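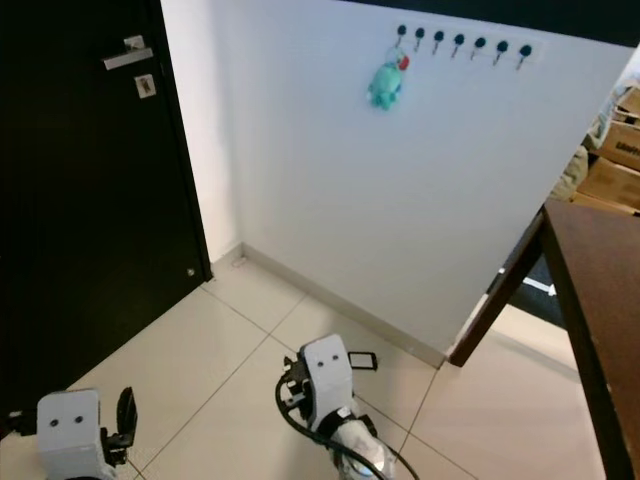 Key hooks on the wall, with a small green plush keychain.

How to brief an illustrator for a school workbook

Most of the trouble with workbook illustrations starts before any drawing is done. The writer has one thing in mind, the illustrator has another, and the difference shows up when the pages are already laid out. A written brief fixes most of it. The steps below follow the order we use at Darkley for our science and farming workbooks, and the numbers come from a single job, a soil and water workbook for ninth grade with 22 drawings and a print run of 3,000.

Before you start

You need a manuscript that is close to final. It doesn't have to be proofread, but the chapters should be in order and the exercises should be settled. If two chapters are still likely to merge, wait.

You also need the page size, the number of ink colors, and the name of one person on your side who can say yes to a sketch.

Step 1. Make the picture list

Go through the manuscript and mark every place where a drawing is wanted. Put each one on its own row in a spreadsheet. The columns we use are:

Picture number
Chapter and page
Size on the page (full, half, quarter, margin)
What it has to show
What it must not show
Labels, if any
Status

Number the pictures straight through the book. Don't restart at each chapter. If a picture is dropped later, leave its number empty and go on. We once renumbered halfway through a job and spent two evenings matching old sketches to new rows.

The "what it has to show" column is the one people rush. Write a full sentence. "Drainage" is a topic. "A cross section of a field with a clay layer under the topsoil and a pipe running through the clay, water moving from left to right" is something a person can draw.

Step 2. Sort the drawings by job

Some drawings teach and some keep the reader company. In the soil workbook, 13 of the drawings were diagrams that a student had to read to answer an exercise. The rest were openers and margin figures. Mark which is which in the list. The diagrams need checking by the subject author at both sketch and final stage. The others need one look.

Humor goes in the second group. A worm in a hard hat is fine on a chapter opener. In a diagram it pulls the eye to the worm, and students will count it as part of the answer.

Step 3. Gather reference material

For each diagram, send at least one reference. A photo, a rough pencil sketch by the author, or a page from an older edition will do. Name the files with the picture number first, so that they sort in the same order as the list.

Say clearly what each reference is for. "Use this for the shape of the pump, ignore the background" takes ten seconds to type. Don't send another illustrator's finished work and ask for the same thing. You can use it to talk about line weight or the amount of detail, and you should say that in the brief.
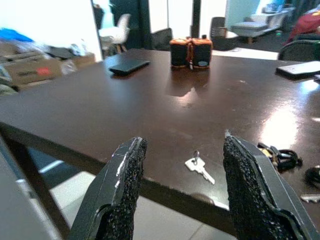 A reader who tried these steps on a geography unit wrote in to say that the reference folder was the part that saved her the most time, but that she would have the author sketch every diagram by hand first, however badly. In her case the sketches brought out two places where the text and the exercise disagreed. We have started asking for this too, at least for anything with arrows in it.

Step 4. Write the cover page

The list says what to draw. The cover page says how the whole set should feel and what the working terms are. Keep it to one page. Ours has these headings:

Readers: age, subject, and how they will use the book. Students write in a workbook, so leave pale areas near answer lines.
Style: line only, line with flat tint, or full color. Attach one sample from the illustrator's own portfolio that you liked.
People: how many recurring figures, their ages, what they wear. If the same student appears in chapters 1 and 6, the shirt should match.
Labels: who sets the type. We ask for drawings without lettering and add labels in layout. This makes translation much cheaper.
Files: format, resolution, color mode, and whether layers should be kept.
Dates: sketches, comments, finals.
Fee and rights.

Step 5. Agree on the fee and the rights together

Give a total and say what it covers. For the soil workbook the fee was $3,390 for the set, with two rounds of changes at sketch stage and one at final. Anything after that was billed by the hour at a rate written into the agreement.

State the uses. Print edition, online edition, teacher slides and posters are four different things. If you might want the drawings for a translated edition, ask now. Going back a year later usually costs more and always takes longer. Say whose name goes on the credits page and how it is spelled.

Step 6. Order a test drawing

Pick one diagram and one opener from the middle of the list, and have both taken all the way to final before the rest begins. Pay for them even if you change direction afterward. Place them on a real page with real text and print it at full size on the office printer. Thin lines that look good on a screen can vanish on workbook paper. 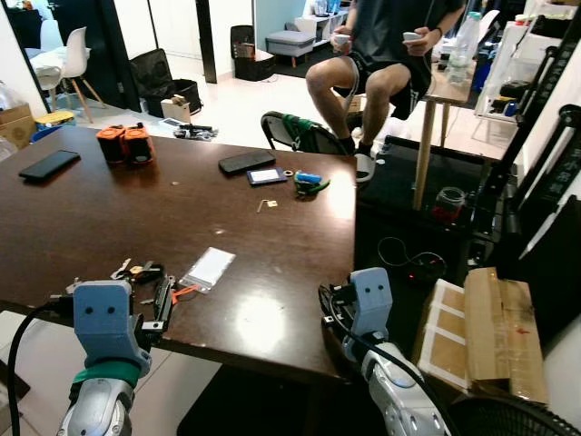 Part 2: Comments, changes and delivery
By Darkley editorial desk | Updated 21/12/2025

Once the test drawings are approved, the work becomes mostly a matter of keeping comments in order.

Step 7. Collect comments in one place

Have everyone comment on the same file, and let one person pass the comments on. At Darkley we use Flerkon for this, but a shared PDF works just as well on a small book. Before sending, read through and remove anything that conflicts. If the subject author wants the roots longer and the designer wants them shorter, settle it in the office.

Write comments about what the drawing should show. "The water table should sit below the roots" is useful. "Something feels off on the left" can wait until you know what it is.

Step 8. Check the sketches against the exercises

Sit down with the sketches and do the exercises yourself, in pencil. Look for the following:

Every item named in the question is in the drawing.
Nothing in the drawing gives away the answer.
Left and right match the text.
There is room for the labels at their real size.

On the soil job this check took a morning and caught a rain gauge with its scale upside down.

Step 9. Approve in batches

Approve chapter by chapter and put the date in the status column. Once a sketch is approved, changes to its content go on a separate sheet with a cost next to them. Our sketches for the soil book were all approved by the end of November, and finals followed in the same order.

Step 10. Receive and store the finals

Open every file. Check the size, the color mode and the number. Save the layered originals in one folder and the print-ready copies in another, and keep the picture list in the top folder with both. Put a copy of the rights agreement there as well. Whoever makes the second edition will look there first.

Send the illustrator two printed copies of the book when it comes back from the printer, and pay the last invoice on time.

A few questions we get

Can I skip the list for a short booklet? For four or five drawings, an email with numbered paragraphs is enough. The Wysocka reading cards were done that way.

What if the illustrator works far from us? It makes little difference. The Dorkport edition was handled entirely by email and one phone call at the start.

Should the illustrator read the manuscript? Send it, and mark the chapters that matter most. Some will read all of it and come back with better ideas for the openers than yours. Leave a few rows in the list open for that.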